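Wimasetti Display Furniture, customer help desk
Ticket: tilted crate stand, fruit sliding down and garland slipping
Opened: 26 July 2022
Status: Open, waiting on customer

Boglárka Szabó wrote:

Hello there, and thank you in advance for your patience, as I do tend to go on a bit. We bought one of your black metal crate stands in June for the front corner of our shop, Humphreys, and I want to say first of all that everyone loves it. The pale timber crates look lovely against the black and it has cheered up a very dull corner.

My trouble is with the slope. I dress the crates with artificial fruit, mostly grapes, and whatever I put near the top ends up at the bottom by closing time. I've tried tucking the stems between the slats, which works for the thin dark red bunch and does very little for the big green one. I also tried a strip of double-sided tape on the rim, and it let go overnight and left a grey mark I'm still rubbing at with a damp cloth (any tips on that would be very welcome too!).

Then there is the garland, the yellow roses with the green leaves. I drape it down the left side and it looks gorgeous for half a day, then it creeps down and takes a leaf or two of the fruit along with it. I would rather not put nails in the wood if I can help it.

The crate sits at quite a steep angle, with a smaller green bunch, a blue-black one and the dark red one lying in it.

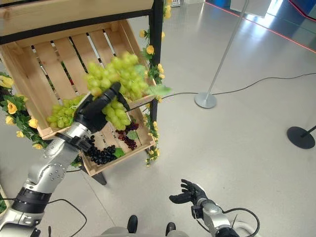

Riaan Ntuli: Hi Boglárka, what a kind message, and please never worry about the length. Tape on bare timber nearly always lets go, so I'd give up on that one. Try 200 mm lengths of soft green florist's wire instead. Loop one behind a slat, bring both ends forward and twist them over the main stem of the bunch, close to the top. A heavy bunch wants 2 loops, one at the stem and one further down where the grapes will cover it. For the garland, do the same at the top corner of the rim and again halfway down, catching the garland's own stem and leaving the flowers free. No nails needed.

For the grey mark, let the wood dry fully, then go over it lightly with fine sandpaper along the grain. Stop as soon as the colour lifts.

Could you also tell me which notch the crate is hooked into? There is a shallower setting, and it may be all you need for the heavier fruit.

Boglárka Szabó wrote:

Oh, that's wonderful, Riaan, thank you! I have wire in the drawer from the Christmas wreaths. I had no idea there was a second notch. I'll take the fruit out after we close tonight, have a proper look underneath and write back in the morning.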